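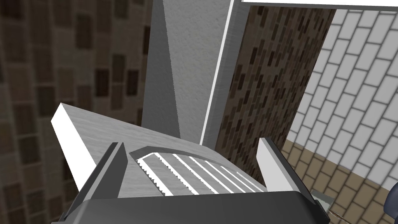

So the Clestel is staying. Wasn't sure for the first few weeks and I nearly boxed it up twice, but I've had it at four rehearsals and one proper loud gig now and I think I've got the measure of it.

Quick background for anyone who missed the last post. I'd been playing through the old Flevow combo since forever. Two 6V6s, one speaker, spring reverb that sounds like somebody kicking a biscuit tin. Love it. But it runs out of clean far too early with a drummer in the room, and the band's got louder, and I was fed up with going on through a mic and then hearing none of myself on stage. So. Bigger amp.

The Clestel is a head, 30 watts, four EL84s, cathode biased, so on paper you know what it is. Chimey thing. Except it doesn't do the chimey thing all that much, at least not mine. The mids are thicker than I expected and the top end is a good bit softer. First evening I had the treble on full and still wanted more. Turned out to be mostly the cab (more on that in a bit).

Paid 600 for it, used. Came with a footswitch and a cover that doesn't fit. New they're a lot more and I wouldn't have bothered.

Controls. Volume, treble, bass, cut, master. One channel. There's a second input which is padded down and I've used it once, with the humbucker guitar, and it made everything sound like it was in the next room. Won't be going back. The cut control works backwards from how you'd think, turn it up and it gets darker, and I still get it wrong every single time. Have put a bit of tape on it with an arrow.

Master volume is after the phase inverter. Works well down to about talking level, and under that it goes papery and flat. At home I leave the master at 3 and keep the volume low and it's fine. Not exciting, but fine. If you want a bedroom amp don't buy this. Buy a small one.

Where it comes alive is volume just past halfway and the master most of the way up. There's a point where the notes start to push back at you a bit. Pick softly and it's clean, dig in and it growls, and you can do all of that with your right hand and leave the pedals alone. The Flevow does this too but only when it's flat out, and by then the bass has gone to mush. The Clestel holds the low E together. Drop D as well, which I tried because one of our new ones needs it, and it was tight enough that the bass player noticed. She never notices anything I do.

OK the cab. I ran it first into my old closed back 2x12 with the heavy ceramic speakers in, and it sounded like a blanket. Really thought I'd bought a dud. Then borrowed an open back 1x12 for the night and it was a different amp. Air, sparkle, all the stuff people go on about. Louder too, somehow, or it felt louder, probably because I could hear it from where I was standing. So the 2x12 has gone up in the loft and I've got an open back on order with a Cenen in it. Will report back when it turns up. They said three weeks, and they said that in November.

Do check the impedance switch if you get one of these. Mine had been left on the wrong setting and it's round the back down low where you can't see it without a torch. Didn't hurt anything as far as I know.

Valves. It arrived with a mixed set in the power section, two of one make and two of another, and one of them rattled when you tapped it. It made this awful ringing on a high B. Only that note. Spent an entire evening blaming the guitar, then the string, then the pickup cover, then a picture hook on the wall. Swapped all four for a matched set and it went away. Also swapped the first preamp valve for an old one out of the spares tin, with no idea what it is as the print's rubbed off, and that calmed the hiss down nicely. I know you're meant to do one thing at a time. I did both at once and I don't care.

Noise in general – it does hum a bit. Not badly. Single coils near the amp are worse obviously. At the rehearsal place there's something wrong with the mains and it buzzes like mad there, but so does everybody's.

Pedals then, as I know that's what I'll get asked. It's fussier than the Flevow. Here's how they did:

The Từ overdrive, which is the green one with the slider, is great. Drive nearly off, level up, just leaning on the front end. That's my solo sound sorted. It takes a bit of the low end away and this amp has low end to spare.

Fuzz is a no. At least mine is. Straight into the amp it farts out on anything below the A string and then gets all spitty on top. With the guitar volume rolled back it cleans up lovely, but then what's the point of it. Might try a differnt one. Might just leave fuzz to the other guitarist, who is better at it anyway.

Delay is fine if the amp's clean and a mess if it isn't. No effects loop, so you're putting repeats into a distorted preamp and it all piles up. I turned the mix down a lot and shortened it and got something usable. Slapback's nice. Long dreamy stuff, forget it.

Reverb, there isn't one built in, and this is the thing I miss most. The Flevow tank sounded ridiculous but it was my ridiculous. I've got a little digital reverb at the end of the board now and it does the job. Doesn't go boing when I bump the amp though.

Tremolo sounds massive. No idea why, same pedal as before. Leave it on all night if they'd let me.

The gig. Upstairs room at a pub, low ceiling, carpet, about as full as it gets. Amp up on a chair behind me pointing at my ears and not my knees, which I should have been doing for twenty years. Borrowed open back again. Volume just over 5, master full, and I never touched it after the second song. Went through the whole set on the guitar's volume knob and the Từ for the loud bits. Not miked. Sound man asked me to turn down once and I turned round, fiddled with the cut knob (the wrong way, naturally) and he gave me a thumbs up.

One scary moment, a crackle in the last song that came and went with the kick drum. Turned out next day to be the speaker lead. It's a lead I made myself about a hundred years ago and the solder had let go on one side. Please don't use old homemade speaker leads. Have bought two proper ones, one's living in the back of the amp for good.

Weight, it's heavier than it looks. The handle is in the middle but the transformers are all at one end so it hangs at an angle and bangs you on the shin going up stairs. I've got the bruise. Still easier than lifting a combo with the speaker in, in that you can do two trips. Two trips in the rain, mind.

Things I'd change if it were up to me. A standby switch that doesn't thump. A pilot light you can see in daylight. And a loop, even a basic one. The knobs are a bit slippery too, smooth plastic with the numbers printed on the panel in pale gold on cream, so on a dark stage you're guessing. I've marked my settings in pencil.

And what I wouldn't touch – the way it feels. There's a slight give when you hit a chord hard, the rectifier valve I suppose, and it makes me play less. Leaves gaps. The singer said it sounded like I'd taken lessons.

As for the Flevow, no I'm not selling it, three people have asked. It's going to be the house amp and it'll still come out for the quiet duo things. It does need a new set of filter caps as there's a ghost note under the high stuff when it's pushed. Got a quote of 309 for caps, a full going over and a new grille cloth, and I've said no to the cloth. It's torn but it's always been torn.

Going to try the two together at the next rehearsal if I can get hold of an AB box that doesn't hum. Clestel on one side for body, Flevow on the other for the splashy reverb. It'll probably be far too much. Might be out of phase as well, in which case I'll have to find out how you flip one of them without electrocuting myself, so if anyone's done it with these two please leave a comment. Ones with actual settings are best.

Right, got to go and restring, we're on at eight.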